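Wurnier to Hold Open Day on Hand-Held Gripper Work at Valtomville Site

VALTOMVILLE, Wednesday, June 5, 2019 — Wurnier will open its Valtomville site to visitors for a one-day demonstration of its household handling program. The program records how people pick up, move and put down everyday items, and uses the recordings to train control software for robot arms.

The open day is meant for engineers, technical buyers, teachers and students. Sessions last 36 minutes each and are limited to small groups. Visitors will see a full recording session from setup to file check, followed by a short period for questions. Those who wish to try the tools may do so under the guidance of an operator.

The household program began in December with two operators and a short list of kitchen items. The list has since grown to 31 item groups, among them soft packaging, folded cloth, cups and small boxes. The current data set holds over 1211 sessions, each reviewed by a second person before it is passed to the software group.

"A rigid box is a solved case for us. A bag with air in it is still hard, and most of what people keep at home comes in bags," said Reshma Nkuna, who leads the program. "We will show the grasps that fail as well as the ones that hold." 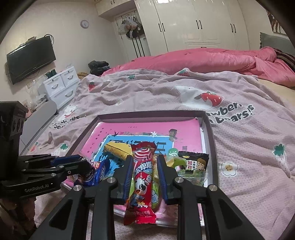 Soft packaging will be the main subject of the morning sessions. Film wrappers fold under load, and the point of contact can shift during the lift. The operator works with two parallel fingers faced with blue rubber pads, and closes them on a single item, such as a red snack packet, over a shallow tray of mixed snacks. Work is done in furnished rooms, on beds as well as on tables, so that the software is not trained on one kind of surface only.

Afternoon sessions will be led by Weidong Deng and will cover file review, labeling and the transfer of recorded motion to a fixed arm. The Lodik review software, developed in-house, will be shown on a live set of recordings.

Attendance is free, but places must be reserved in advance. Groups from schools and colleges should state the number of visitors and any access needs. Parking is available at the Masilela entrance — visitors should report to the front desk on arrival.

Press contact: Wurnier Communications, Valtomville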